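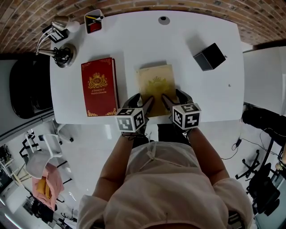
How to Clean Old Hardcover Books

My shelf in Burketholm has 80 old books, and most of them I bought second-hand. When I started, I made many mistakes, so I write down the method which I use now.

1. Remove the dust. Hold the book firmly closed, with the spine higher than the pages. Brush the top edge with a soft, dry brush, always from the spine to the outside. If the book is open, the dust will go inside.

2. Wipe the cover. Take a dry cotton cloth and make small, light circles. Go very slowly over gold letters, they can come off. Do not use water on cloth covers.

3. Clean the marks of pencil. A white vinyl eraser is good. Rub in one direction only, and stop when the paper begins to look rough. 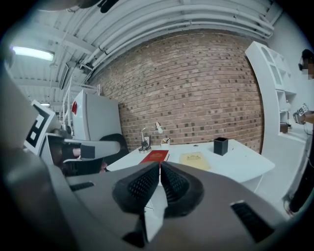

For a bad smell you need more patience. Put the book standing, a little open, in a box with a lid. Put a small bowl of baking soda next to it and close the box for 8 days. The powder must not touch the paper. My cookbook from the Buckley market needed this two times.

4. Put it back on the shelf. The books should stand straight and not too tight. Keep them away from the heater and from direct sun. In March I check all of them again.

Questions or corrections: write to Mi-kyung Won, Tilico Book Notes, Box 3530, Brurnosmont
Search this site Go
Back to top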